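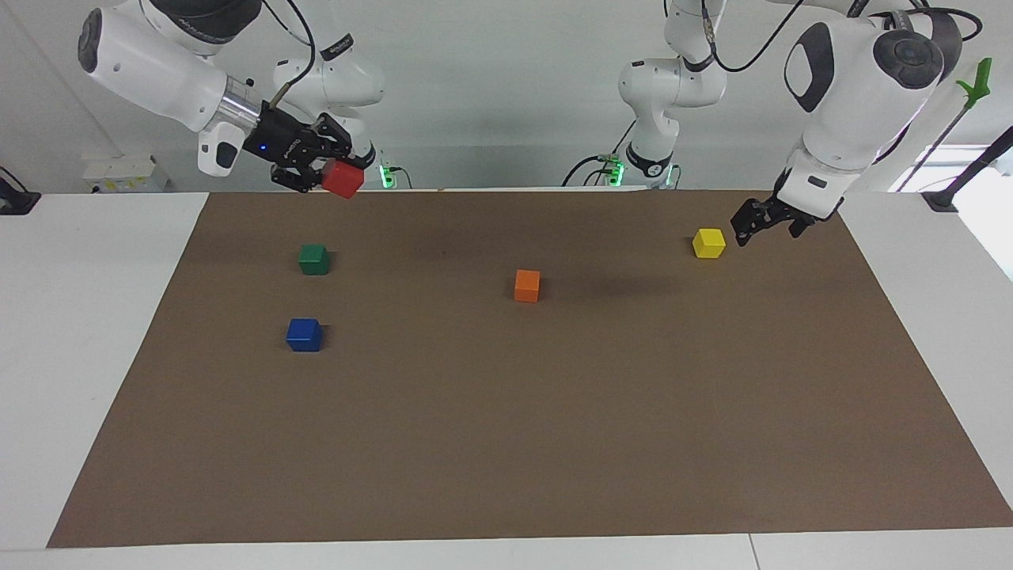
How to tighten loose joints on an action figure

Many collectors write to me about the same problem. The figure was standing well for one year, maybe two, and then one evening it falls from the shelf and takes four neighbours with it. In most cases the figure is not broken. The joint has become a little too small for its socket, and you can correct this at home in an evening.

I use as example my Selia figure from the Durkeck line, the 22 cm version with the long coat. She has 26 points of articulation, and when I bought her second-hand almost all of them were weak. The method is the same for other figures of this type.

What you need

Clear acrylic floor polish, the kind sold for kitchen floors. A small bottle will last you for years.
A fine brush, size 0 or smaller.
Cotton buds and paper towels.
A bowl of hot water, not boiling.
Washing-up liquid.
A thin plastic tool for opening joints. An old guitar pick is good.

Please do not use super glue for your first try. Some people have good results with it, but if you move the joint too late you have a statue.

Step 1. Find which joints are loose

Hold the figure by the waist and shake it gently. Look at the hips and the ankles first, as they carry the weight. A loose wrist is annoying, but a loose ankle is the one which makes the figure fall. Write down the joints you want to treat. On Selia I wrote both ankles, the left hip and the neck.

Step 2. Know the type of joint

A ball joint is a round head in a cup. You find it in necks, and often in hips.
A hinge with a pin bends in one direction only, like most knees and elbows.
A swivel turns around, but does not bend. Upper arms and thighs have usually this one.

Ball joints are the easiest, and you should start with one of them. Pinned hinges can be treated also, but the liquid must go inside by itself, so it needs more patience.

Step 3. Clean

Wash the figure with lukewarm water and one drop of washing-up liquid. Old figures have often some grease in the joints from the factory, and polish does not stick on grease. Let it dry until the next day. Water stays inside the knees longer than you would think.

Step 4. Open the ball joints

Put the part in the hot water for one minute. The plastic becomes softer and the head will come off with a slow, straight pull. Do not twist while you pull. If it does not want to come, put it back in the water and try again. Dry both sides with a cotton bud.

Durkeck figures made before the change of factory have a harder plastic in the neck. You can recognise them by the number under the left foot: if it starts with 3067, be more careful and give it more time in the water. I have broken one neck peg in this way and the repair was not pretty.

Step 5. Apply the polish

Take very little on the brush and paint the ball with a thin coat. It should look wet, without drops. Then leave the part alone, with the ball in the air and touching nothing. I push the other end in a piece of modelling clay.

Wait for roughly 3 hours between coats. Two coats are enough for most joints. I put a third on the left hip, but I tested it first.

For a pinned hinge, bend the joint fully, put one small drop where the two parts meet, and move it slowly back and forward five or six times, so the liquid can travel inside. Clean what comes out immediately. Every half hour, move the joint a little so that it does not lock.

Step 6. Put it together and test

Leave the ball joints overnight before you close them. Warm the socket side in hot water again, dry it well, and press the ball in. The movement should feel smooth but slow. If you hear a small crack on the first movement, it is usually the polish coming free from the wall of the socket, and it is normal.

If the joint is now too tight, do not force it. Open it again and take off one coat with a cotton bud and a little household ammonia - open the window, and keep it away from painted parts.

Some things to be careful about

Polish on a painted surface will leave a shiny spot. On the matt coat of Selia it is very visible.
Soft rubber parts, like capes and belts, should be removed first if possible.
The Edet figures have metal pins which can rust. Dry them with a hair dryer on the cold setting after washing.
The Cornthorpe reissue has ratchet knees (they click when you bend them). Polish does not help there, because the teeth inside are worn, and you will need a spare leg.

My Selia has been on the top shelf since April, on one foot, with the coat on.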